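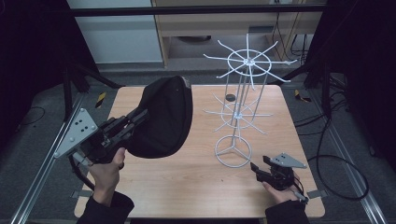

How long should a person wait before washing a new wool sweater for the first time?

I wait until it smells of something, and with good wool this can take the whole winter.

I bought my gray one in April, from a small shop in Wamerton, and paid 85 dollars for it. In my family we washed clothes after each wearing, so at first I did the same with this sweater. After four washes the sleeves became short and the front was like a felt hat. My mother said on the phone that it is my punishment for the price.

Then I asked my neighbor, Mrs. Szczepańska, who has knitted since she was a girl. She told me to hang the sweater near an open window for one night and leave it in peace. For small spots she uses a wet cloth and a drop of dish soap — never hot water. I was doubtful, but my second sweater is now in its second winter and I washed it only two times.

When I do wash, I fill the sink with cool water, put in a little shampoo and let the sweater lie there for ten minutes. I do not rub. Afterwards I roll it in a towel, press with my knees, and dry it flat on another towel. It takes two days in my apartment, sometimes three.

Jelle Van Dijk wrote to me after my last post and asked about moths. I have no good answer for him. I keep cedar blocks in the drawer and I change them when I remember, and still I found one small hole near the left cuff. I closed it with blue thread, as I had no gray at home.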